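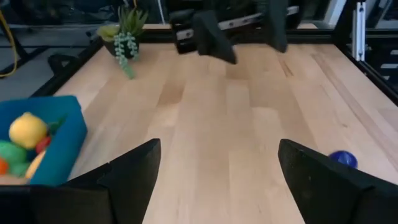 One of the two-arm tables, with the teal bin of toy produce.

We're hiring arm operators for the evening shift at Brondum - come teach some grippers to pick things up!

I run the floor at our Namcombe site, and I started out packing orders by hand in the same building. Back then I lifted, taped and stacked all night and went home with a sore back. Now most of my old crew run the tables. You sit or stand at a station, guide both arms through a task (put the lemon in the bin, move the ball, that kind of thing), reset the table and go again. What you record is used to train the arms on our Pacheco packing line.

I won't pretend everybody loves the change. The shifts are quieter, you look at a screen a lot more, and a few people asked to go back to the loading dock, so they did. Packing jobs here are fewer than they were. Everyone who wanted to retrain got a place, and I got to keep my knees.

What you need: steady hands, patience with doing the same small thing up to 60 times a shift, and the nerve to speak up when an arm is behaving oddly. No degree, no coding. If you've worked a warehouse, kitchen or sewing floor, please apply - you'll pick this up fast.

Training is two weeks, fully paid, and there's a 2,000 dollar bonus after your first six months. You'll learn our Torker scheduling software on the job.

To apply, drop a note at the Namcombe front desk or call extension 406 and tell us a bit about the work you've done with your hands. A resume is fine but not required. We're reading applications all through November.

Posted 14 Nov 2019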